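Good practice for collecting demonstrations in people's homes?

Last updated: Aug 14, 2019

Posted by tidyloop

Hello all! I've just joined a small project in Idstead where we record people doing household jobs with hand-held grippers, so that a robot arm can learn from them later. I love it. I've spent years on the safety side of factory automation, where there's a standard for everything down to the colour of the stop button, and now I'm in somebody's bedroom putting sweets away and I can't find a single rule that fits.

I've been asked to write our house rules before we start the next batch in October. We work with two people at a time, one gripper in each hand if they're comfortable with that, and the target is 100 good runs per home. What do you all put in yours? I'm mostly after three things: how much to tidy the place first, what to do about other people's belongings in view, and when to throw a run away. Anything you learned the hard way is very welcome.
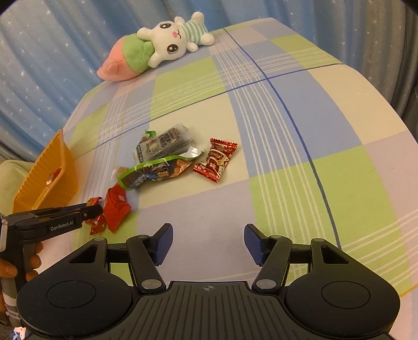 Posted by Nuvov_bench

Great question, and welcome! Our own house rules started as one side of paper and they've grown to four, so I'll stick to the parts I'd fight for.

Don't over-tidy. It's tempting to clear everything and lay out a plain cloth, but then the robot learns to work on plain cloths. Patchwork sheets are brilliant for this — big blocks of green, blue and cream with lines running across them, so the same red packet has a different background every time you move it. Keep the soft toys too. A striped plush rabbit lying by the curtain is exactly the sort of thing a home robot has to work around without grabbing. Our rule is that anything which was there when we arrived stays, unless it's sharp, breakable or private.

Private is the bit to take seriously. We walk round with the householder before switching anything on and they point to what goes in a drawer: post, medicine, family photos, anything with a name on. They sign the sheet after the walk, once they know what's still out. We also let them withdraw any run up to the end of the project, and we number the runs so this can be done without an argument.

Shiny packaging deserves a line of its own. Foil corners and clear wrappers catch the light, and it's a real pain if the lamps change halfway through. Curtains drawn or curtains open, pick one and write it down. Same with soft surfaces: a packet on a padded bed sinks when you press it, so we ask people to close the fingers from the sides and never push down.

As for binning runs, we keep fumbles and bin cheats. If someone drops a sweet and picks it up again with the gripper, keep it and tag it. If they nudge it with a bare finger, out it goes. On our last job we recorded 289 and kept fewer than I'd hoped, nearly all down to fingers!

Posted by mikus_fan

We use the Mikuš checklist, it's fine. Charge everything the night before. Wipe the finger pads between homes. No food that's already open.

Posted by oldcellhand

Agree with most of what Nuvov_bench wrote, but I'd go further on the operator. Two grippers at once is tiring, and tired wrists make sloppy data long before anyone complains. When I was on the Dultevix trials we stopped for a break every 20 minutes and nobody was allowed to skip it. Have people kneel or sit at the height of the bed instead of stooping over it.

I'd also keep the starting layout honest. People drift into setting things out in neat rows after a while, all facing the same way. Tip them out of the bag and let them land. If two packets end up side by side, leave them, they're harder to separate and that's worth having.

One small disagreement: I'd drop the target of 100. Set a time per home and take what you get. With a number on the wall everybody starts rushing at 80, and you can see it in the recordings. Do post your rules when they're written, I'd love to borrow them.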